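Household Tips: Running a Bottle and Can Drive Out of Your Own Garage

May 4, 2018
By Obadia Were

When our neighbors over on the Barnen side asked how we got the Pretatgate reading room its new roof fund going, I said I'd write it all down, and then of course I kept putting it off. So here you are at last! Most of it is plain housekeeping: where to put things, how to keep the smell down, and how to stay friends with the people you live with while their garage fills up with other people's empties.

Start with the space
You need less room than you'd think, but you do need to be strict about it. Pick one wall of the garage or one corner of the basement and put down an old shower curtain before anything else goes there. Sticky drips are the real enemy (ants found us the first April, and they brought their cousins). Sweep under the curtain every week and wipe the top with warm water and a good splash of white vinegar.

Trash cans with lids are better than open boxes. If you only have boxes, line them with a bag and fold the bag over the rim so you can lift the whole lot out in one go. We keep 60 clear bags on hand, rolled up in an old coffee can with a slot cut in the lid.

Rinsing without wasting a lot of water
Please don't run the tap over every single bottle. Fill a dishpan halfway, add a few drops of dish soap, and give each one a quick dunk and a shake. Change the water when it looks like something you wouldn't want on your hands. Stand the bottles upside down in a dish rack or a milk crate, and leave them overnight if you can. Damp bottles in a closed bag will smell by the end of the week, I promise you.

Juice and sweet tea bottles need a second dunk. Milk jugs need cold water first, as hot water seems to set the smell. For anything with a narrow neck and something stuck at the bottom, a spoonful of uncooked rice and a little soapy water, shaken hard, does the job very nicely.

Labels and caps
Ask your own recycling center what they want before you do any work. Ours wants the labels left on, because that's where the deposit mark is, and the place over in Grimavness likes the caps off and in their own bag. I spent a whole evening peeling labels once, with the radio on and a cup of cocoa, feeling very pleased with myself, and every one of those bottles was turned away. Learn from me!

If you're keeping a few bottles back for crafts, a hair dryer on warm will loosen most paper labels. Rub off what's left with cooking oil and a bit of baking soda.

Telling people about it
A note in the mailbox works better than a poster. Keep it short: what you're collecting, what the money is for, and which porch to leave it on. Put your goal on it, too. People like to know how far along you are, and ours perked right up when we could say that we had 3926 bottles in and only 300 to go. We printed 2 notes to a sheet and cut them with the kitchen scissors, which saved a little paper. 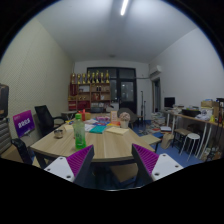
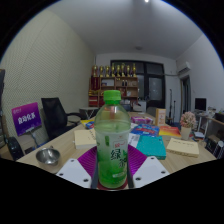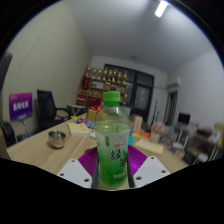

Green tea, with the cap still on.

Keeping the money straight
Get yourself a cheap notebook and write down every trip the same day, before you take your coat off. Staple the slip from the center to the page. I know there are clever ways to do this on a phone, and my niece has shown me several, but a notebook can be passed across a table and anybody can read it. Coins go in a jar with a lid, and the jar goes to the bank when it gets too heavy to lift with one hand.

Getting it all to the center
Go early in the morning if you can. Lay an old blanket in the trunk, tie the bags loosely so they can squash into the corners, and keep the glass in crates on the floor behind the front seats where it won't slide. A pair of rubber gloves and a damp washcloth in a sandwich bag will make the drive home much nicer.

If you have more than fits in one car, ask around before you make a second trip. The folks at Seol Hardware let us borrow their hand truck for the afternoon, and all they wanted in return was a plate of lemon bars. I'll put the recipe for those up next time, once I find the card.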